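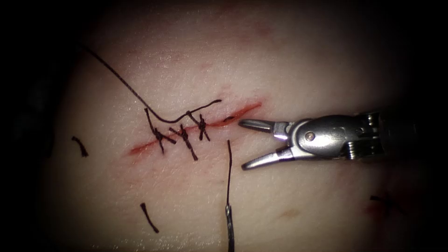
*Page last changed: June, 15:20*

The interrupted stitch should keep its place at the start of the suturing course. Several members of the teaching staff at Grallinham have asked that the continuous stitch be taught first, on the grounds that it is quicker and uses less thread. I respect the argument, but I do not share it.

Each interrupted stitch is a complete piece of work. It is placed, tied and cut, and it can be judged separately from its neighbours. On the pad shown at the head of this page, three dark knots stand at fairly even distances along the closed half of the cut, while the right end still shows red. A tutor can discuss spacing, the seat of each knot and the length of the tails with such a pad on the desk. One poor stitch may be removed and the others left alone.

Mr Kazimír Pešek has replied that our 270 learners have limited bench time, and that tying knots takes up too much of it. The cost is real. I would answer that the knot is the part most often done badly, and that hours taken from it will have to be found again later in the year.

I would also ask for more patience with unfinished pads. Our present marking sheet gives 15 points for full closure and very few for even spacing — a balance that rewards haste. Dr Gun-woo Jin has proposed that half-closed work be accepted for comment at the midway session. The proposal deserves support, and I hope it will be adopted before the next intake.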